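Costing the hand-held gripper kit: what goes in the budget line and what gets missed

Purchasing requests for robot equipment used to be simple to read. An arm, a controller, an end effector, a stand and a service plan went on one quote, and the finance office argued about the service plan. Requests for demonstration equipment are harder to assess. The hardware is cheap beside an arm, most of the money goes to labour, and the useful life of the kit depends on how many hours it spends in somebody's hands.

Hurnine, a contract laundry and linen supplier, has been through one budget cycle with this category and is preparing its second. The company wants a two-arm cell able to pick, unfold and fold mixed household textiles. Before it commits to the cell, it is buying demonstrations: people performing the task with hand-held grippers that share finger geometry with the planned end effectors, in ordinary bedrooms and on ordinary beds.

The first-year plan allowed for 129 hours of recorded handling. The revised plan allows for 142. The increase is small, but the distribution has changed. Fleece, blankets and bulky bedding were under-represented in the first allocation and now receive their own line, as they compress under the fingers and behave differently from flat cotton when lifted by an edge.
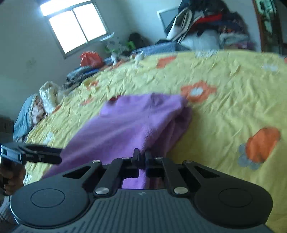
Hardware selection came down to two suppliers. Lanov quotes its grippers as matched pairs, with fingers, linkages and pivot hardware listed as spares at a fixed price for the term of the agreement. Sastry quotes single units at a lower price and treats the linkage as a sealed assembly, to be swapped whole when it develops play. Over a single season the Sastry offer is cheaper. Over two, with wear replaced at the rate Hurnine logged in its first cycle, the Lanov offer comes out ahead by a modest margin.

Play in the linkage deserves attention at the quoting stage. A hand-held gripper has no joint encoders upstream of the wrist, so finger position is inferred from the device itself. Slop at a pivot enters the recorded data as a finger opening that did not occur. On rigid objects the error is tolerable. On thin fabric, where the fingers are nearly closed for most of the grasp, it accounts for a large share of the usable signal. Hurnine now writes a maximum free play into its specification, measured at the fingertip, and checks it every 1000 cycles.

Finger surfaces are the other consumable. Fleece sheds, and lint packs into textured pads until friction drops. Cleaning is a labour item and should be costed as one. Hurnine budgets a cleaning interval at each change of fabric, along with a spare set of fingers for each kit so that the operator does not sit idle.

Labour remains the largest line. The planning figure covers set-up, handling, breaks, resets and review, and resets are the item most often left out. Returning a bed to a suitable starting condition can take longer than the handling itself, particularly where the plan calls for variation in how the covers lie. Quotes expressed per recorded hour should be converted to cost per accepted hour before they are compared.

Storage and review were handled through Dosen, the company's internal data program, which charges departments by retained volume. Under the first budget everything was retained. Under the second, rejected takes are deleted after review, and the saving pays for some 2 additional weeks of handling.

The capital request for the cell itself has been deferred to February. It will go forward with an estimate of grasp performance by fabric class, and the end effectors will be specified to match the finger geometry already in use. Changing that geometry after the demonstrations are collected would mean discounting much of the recorded material, so the choice of a hand tool has in practice fixed one of the main components of the cell. Buyers working to a similar sequence should have the end effector drawings reviewed by engineering before the first hand-held kit is ordered, and should carry the cost of that review in the earlier budget year.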